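Cadham prep room, August walk-through, my notes

1. Eyewash station
OK. I ran it for 3 minutes and the water came clear pretty quickly. The tag was out of date, so I wrote up a new one!
2. Walls and paint
OK. No peeling by the door, which was my big worry after the spring leak. 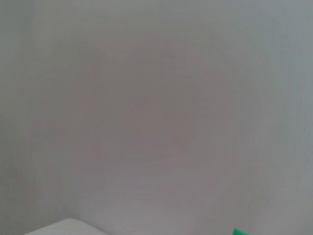

I'd still like the Briem people to look at the ceiling tile over the sink (it sags a bit).
3. Benches and glassware
OK. Racks go on the bench, please, never on the floor.
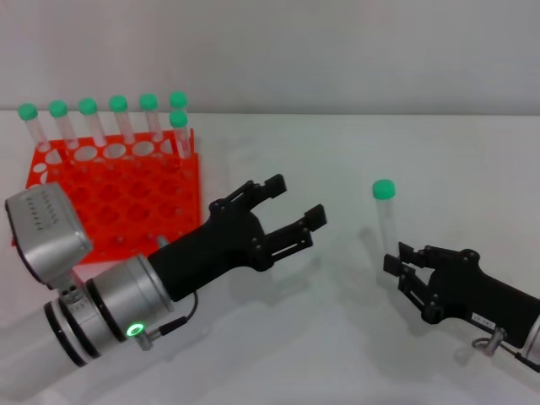 4. Extinguisher, tag 964
Needs work. Gauge is in the green, but the pin seal is missing. Vetora has the order.
5. Surfaces, wipe-down
Mostly fine, and I'm picky about specks.

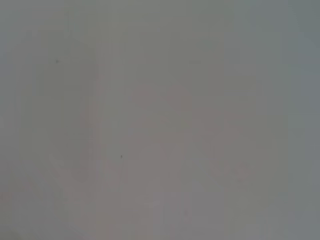
The log sheet stops at line 37, so somebody grab a fresh one before I'm back.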